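4.2 Préparation des bacs de fournitures

Ce chapitre concerne le tri des seringues et des compresses emballées au poste Lesari. Prévoir deux bacs rouges identiques et un bac bleu par poste.

1. Poser les deux bacs rouges côte à côte sur la table.
2. Ranger les seringues sous emballage dans le bac de gauche, étiquette du bac tournée vers l'avant.
3. Réserver le bac de droite aux sachets blancs souples.
4. Placer le bac bleu devant, ouverture vers le haut.

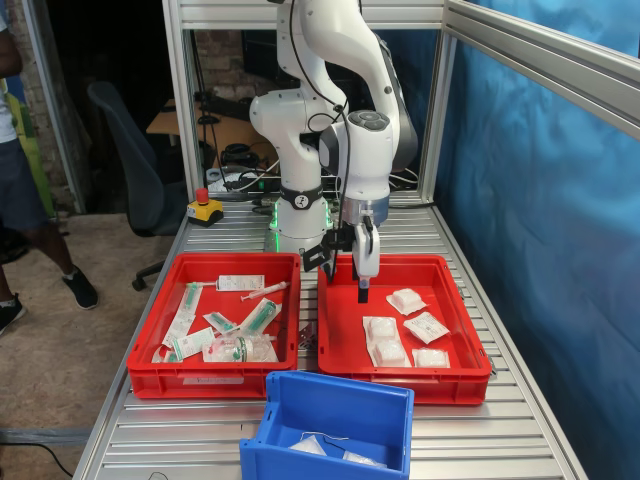

Fig. 21 -- Bacs rouges et bac bleu au poste de tri.

Remarque : les longs emballages se placent en diagonale s'ils ne tiennent pas à plat dans la longueur.

5. Contrôler chaque sachet avant de le déposer. Un emballage percé, humide ou décollé part au rebut.
6. Relever la référence du lot sur la fiche Taten 459.

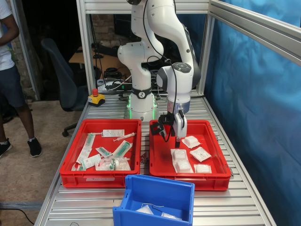 7. Compléter les bacs en fin de matinée, sans dépasser le bord. Les sachets souples ne doivent pas être tassés.

ATTENTION -- Une seringue trouvée hors de son emballage n'est plus considérée comme stérile. Ne pas la remettre en stock.

Pour commander des bacs de rechange (réf. 352), s'adresser à Arnel Padilla, magasin Gezer. Les étiquettes sont fournies par lots de 21.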